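We got to the Jusberg open house a little after 9 in the morning, and I could have stayed until dark! It's an old thread warehouse (almost 3000 square feet, with creaky stairs) that has been turned into a row of furnished rooms, and in May they let everybody wander through.

Tamara Shevchuk met our group of 27 by the door and took us straight up to the bedrooms, which were my favorite part by a mile. The bedding is so cheerful.
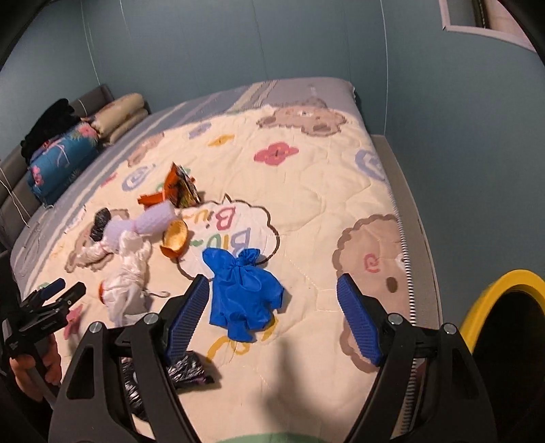
*The bear quilt, with a blue glove, snack wrappers and a piece of orange peel.*

I fell hard for that quilt. Big brown bears, pink flowers, spirals, and "Biu~ Biu~" in a little speech bubble! The striped border is lovely too, and I've been looking for something like it for my niece ever since.

After that we had two more stops, the Henero linen closet and the Zakum kitchen. The closet smelled of cedar and had the neatest folded sheets I've ever seen. The kitchen was crowded, so I only got a quick look at the drawers, but I did get a very good cinnamon bun. Parking is behind the Iwasaki building, and the side gate closes at 2.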